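Short runs, long memories: a foundry buyer on castings, lead times and paperwork

Feb 12, 2018

The purchasing manager at the Kedisham pump works has bought iron and aluminium castings for most of her career, and she keeps her supplier records on paper as well as on the server. She agreed to talk on condition that she was not named, as two of her contracts are up for renewal.

The works makes pumps for farm drainage and small water schemes. Its largest order last year was for 198 units. Most are much smaller. "A foundry wants to hear 1000 off, repeated every quarter," she said. "We ring up and ask for 11, and then we ask whether they still have the pattern."

Patterns take up a good part of her week. The wooden ones for the older pump range belong to the works but are held by the foundries, under loan agreements of varying quality. When the foundry at Tromitz changed hands, the new owners had no list of which patterns belonged to which customer. She sent a colleague with a tape measure and a set of drawings. He found all but 2. Both have been remade, at a cost she described as "more than the castings have earned us since".

Her present practice is to stamp every pattern with the drawing number and issue letter, and to ask for a signed stock list each June. Core boxes are listed separately. She regards this last point as the one most often missed. A pattern without its core box will produce a solid lump of the right outside shape, and she has paid for such a lump.

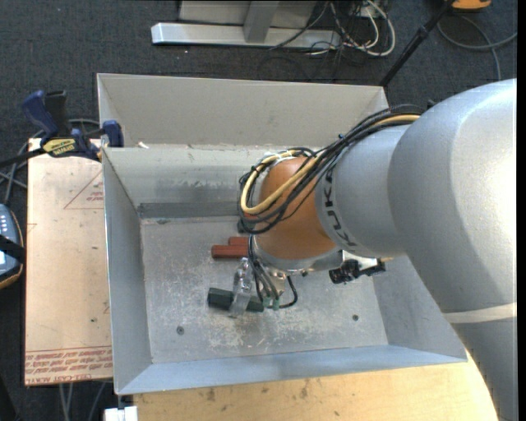 On price, she said that buyers new to castings tend to compare quotations by the kilogram and stop there. The piece price depends on the weight poured, which includes the runners and risers, and on how many impressions fit in a moulding box. Fettling may be included or charged by the hour. Heat treatment, shot blasting and inspection may each appear on a separate line or not at all. She uses a single-page form that obliges every supplier to fill in the same boxes, and returns any quotation that arrives in another format.

"Some of them grumble. The ones who grumble usually leave the fettling out."

Lead time is a harder matter. Semwal, which supplies most of the aluminium volutes, quotes eight weeks for a repeat order and generally keeps to it. Iron takes longer. The quoted figure begins when the foundry accepts the order, and acceptance can itself take a fortnight if there is a query on the drawing. She now sends drawings for comment before the order is raised. Most queries concern machining allowance, draft angle or a tolerance copied from a machined part without much thought.

She was asked whether the works should buy from fewer foundries. It used five when she joined and uses three now. She would not go lower. Each foundry has a range of box sizes and metal grades in which it is comfortable, and work outside that range comes back late or porous. Of the last batch of bearing housings moved from one supplier to another to save money, about a third were scrapped after the first machining cut. The saving was on the order of six per cent.

Porosity of this kind is expensive since it is found only after machine time has been spent. Her contract terms now cover the cost of machining on a rejected casting up to a fixed sum. Two suppliers accepted the clause. The third asked for a higher piece price, and she agreed to it after working through the past rejection figures.

The works at Atville, which shares her department's budget, has begun to order some small parts machined from solid bar. She has no objection where the quantity is under ten and the shape allows it. For anything with an internal passage she still expects to be buying castings when she retires.

Her advice to a new buyer was to visit the foundry before placing the first order and to ask to see the pattern store. A dry store with racking and labels tells her more than the certificate in reception. She also asks to see the scrap bay, and looks at what is in it.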